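Open evening at the Flultcombe workshop

Last April I drove out to Flultcombe for the open evening at the shared workshop there. It runs in two rooms behind a former dairy, and the sign is easy to miss if you come in from the Trevelo side. I paid nothing to get in and left 7 dollars in the jar for coffee.

Most of the front room was wood lathes and a half-finished canoe. I had come for the arm. The members building it call the project Sirkarus, and they have put 286 hours into it on a shared log sheet. The aim is a home build that can pick up soft and odd-shaped things from a table and put them in a container. The control box is the second one. The first was built on a Rivera board that they gave up on over the winter.

They had it set up in the back with toy produce, a green dish, foam cubes and a lined wicker basket.

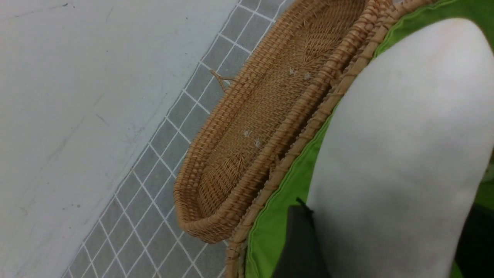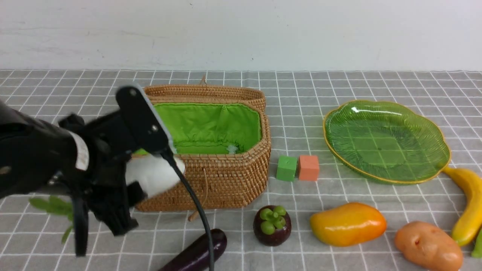
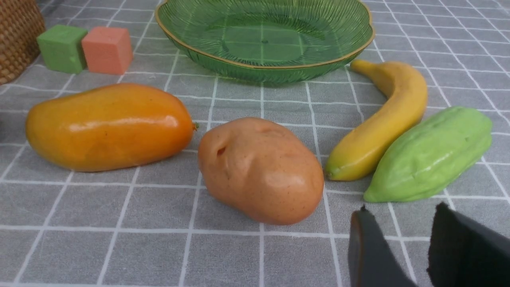

The arm over the basket, with the cable hanging across the front: 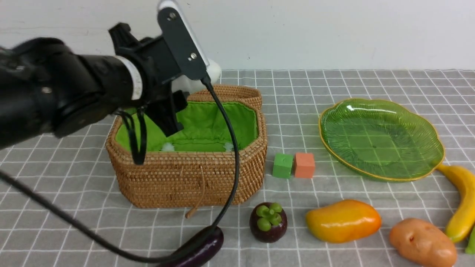
I asked about that cable, as mine at home always ends up in the way. Their plan is to run it back along the arm once the wrist design is settled. Until then they want to be able to unplug it fast. The fingers have been redone more often than any other part, and a fresh set takes 60 minutes to fit and line up.

One of the members told me that the motors had been the easy part, and that if they were starting over they would spend the first month on the fingers and leave the software alone until those could hold a potato. Another disagreed and said the software should have come first, and they went back and forth on it while I drank my coffee.

Parking is on the grass on the left. Bring a jacket, the back room has no heat. They had no parts list to hand out yet, but you can leave an email address at the door and they will send one when it is done.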